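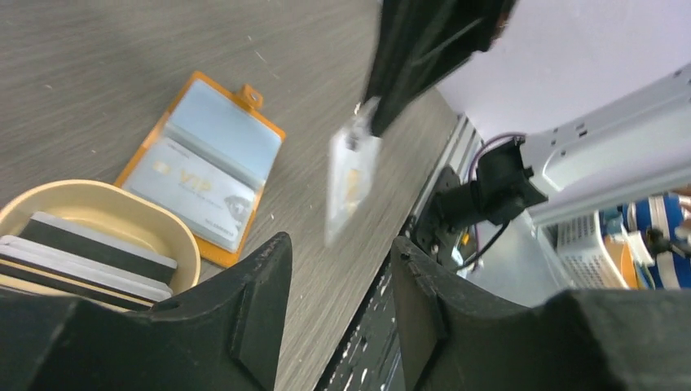 Tarjetero Horna de fundas transparentes

Tarjetero de apertura tipo libro para tarjetas de fidelización, acreditaciones y tarjetas con chip. Cubierta naranja, fundas interiores transparentes y pestaña perforada del mismo color en el borde, prevista para anilla o cordón. Una vez abierto, el contenido de cada funda se lee sin extraer la tarjeta.

Características

Formato admitido: tarjeta estándar de PVC, con o sin banda magnética. Las tarjetas con relieve entran, aunque con más fricción.
Capacidad: 40 tarjetas, una por funda. No se recomienda duplicar: la soldadura lateral cede antes que el plástico.
Colores de cubierta: 3 (naranja, gris y azul marino).
Carga: por el borde abierto de la funda, con la tarjeta en plano.
Limpieza: paño húmedo y jabón neutro. No usar alcohol ni disolventes — vuelven opaca la funda.

Uso en mostrador

El modelo se suministra a recepciones y puntos de atención que entregan tarjetas de distintas categorías. Para ese trabajo conviene tener las tarjetas pendientes apiladas en una bandeja de borde elevado, separadas por color, y el tarjetero abierto al lado. Las tarjetas VIP suelen reservarse para las primeras fundas. La bandeja no está incluida; la ovalada en beige se vende aparte en la serie Bilcombe.

Las tarjetas translúcidas se distinguen mal dentro de la funda. Si se van a mezclar con tarjetas opacas, es preferible asignarles una página propia.

Suministro

Se sirve por unidades o en caja completa. Existencias en el almacén de Idesmont: más de 1.760 unidades, sumando todos los colores. Plazo de salida: 3 días laborables para pedidos sin personalizar. La impresión en cubierta la realiza Tiedemann y se presupuesta por separado, previa recepción del logotipo en formato vectorial.

Las tarjetas no forman parte del suministro. El tono de la cubierta puede variar ligeramente entre lotes; para reposiciones, indíquese el número de lote del pedido anterior.

Contacto | Condiciones de venta | © Horna. Todos los derechos reservados | Volver arriba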